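Section 4. Setting Up a Bench Task: Processor Placement

Read this section before you let the Elletti arm near a computer you care about. It covers one job only, putting a desktop processor into an open socket, and it assumes you have finished the calibration in Section 3. If you skipped Section 3, go back. The arm will not remind you.

What this task can and can't tell you

Sillville sells the arm as a "bench helper." We wrote this guide for the Zilteo repair benches after a winter of using one, and we would put it more modestly. It can hold a part. It can carry the part to a place you have taught it. Deciding whether the part is facing the right way, whether the socket is clean, and whether the whole thing ought to be stopped is still your job.

People see a clip of an arm lowering a chip and conclude that PC assembly is solved. A beginner with steady hands learns the same move in a few minutes, and then goes on to plug in the fan, route the cables and find the screw that rolled under the case. The arm does none of that without a new setup for each step. Keep this in mind when you decide how much of your afternoon to give it.

Before you start

You will need:

- A scrap or test machine. Do not use a customer's computer for your first 13 runs.
- A processor that matches the socket. A dead one is fine, and better.
- The soft finger pads from the Pawłowska accessory kit. The hard pads chip edges.
- A grounding strap for you and the ground lead for the arm.
- A desk lamp you can move.

CAUTION: Unplug the computer and hold the power button in for a few seconds. Do this even if you are sure it is off.

CAUTION: Socket contacts are very fine. One bent contact can kill a board. The arm's force limit will not protect them. At its lowest setting it still pushes harder than the contacts can take from the side.

4.1 Prepare the case

1. Lay the case flat with the side panel off and the board facing up. Clamp it, or wedge it so it can't slide. If the case moves after teaching, every taught point is wrong, and the arm will carry on as if nothing happened.

2. Take out anything tall near the socket. Remove the cooler completely. Memory modules should come out too, as the fingers are wide and the approach path passes close to the slots.

3. Push loose cables back toward the drive cage. The planner treats cables as empty space. Zilteo's first test arm hooked a power lead on the way down and dragged it across the board.

4. Release the retention lever and raise the load plate until it stays open by itself. The arm can't do this part. We tried for two evenings and gave up.

5. Look straight down into the socket with your lamp at a low angle. If you see dust, hair or a contact out of line, stop and deal with it by hand. The wrist camera won't pick up a single bad contact.

NOTE: Bare metal inside the case throws glare back at the camera. If the preview shows white patches over the socket, move the lamp. Turning up the contrast in the software makes it worse.

4.2 Load the gripper

6. Open the fingers fully and set the grip to level 2. Higher levels hold no better on a flat metal lid and are more likely to make the part jump when released.

7. Hold the processor by its edges and place it between the fingers yourself, lid up. The manufacturer's guide suggests letting the arm pick from a tray. Our tray picks came out slightly twisted often enough that we quit using the tray.

8. Find the corner mark on the processor and the matching mark at the socket. Check that they will meet. Then check again. The arm has no idea which corner is which, and a part turned the wrong way looks perfectly good to it.

9. Tug the processor lightly. If it shifts, reload it. Don't fix a weak hold by raising the grip level.

4.3 Teach the approach

10. Set travel speed to 11 on the slider. The default is 700, which is meant for moving boxes and has no place here – change it every time, because the setting resets at power-up.

11. Jog the arm until the processor is beside the socket and lined up with it, with the load plate clear of the fingers. Save this as the Ready point. Compare your camera preview with the view below before going on. The angle of your board may differ, and that is fine. What matters is that the socket is fully in view, the plate is open, and the memory slots are empty. 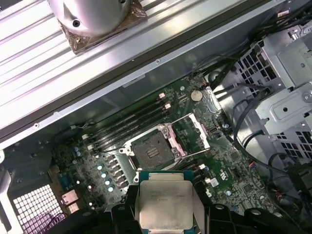

12. From the Ready point, jog across and down in the smallest steps the software allows. Keep one hand on the stop button. Watch the gap from the side with your own eyes, as the wrist camera is poor at judging height.

13. Stop while there is still a visible gap above the contacts. Save this as the Hover point. Do not teach a point at full depth.

4.4 Run and finish by hand

14. Run Ready to Hover with the processor loaded. Repeat until you are bored. If the part lands in a different spot on any run, check the clamp first and the finger pads second.

15. At Hover, pause the program, take hold of the processor by its edges, open the fingers, and lower it into the socket yourself. Close the plate and lever by hand.

NOTE: Yes, this means a person does the delicate part. We have seen full-depth placement work, and we have also thrown away boards. Until the arm can feel the difference between seated and crooked, Zilteo's benches stop at Hover.

If the arm halts with a "path blocked" message at Ready, go to Section 6, Clearing Faults.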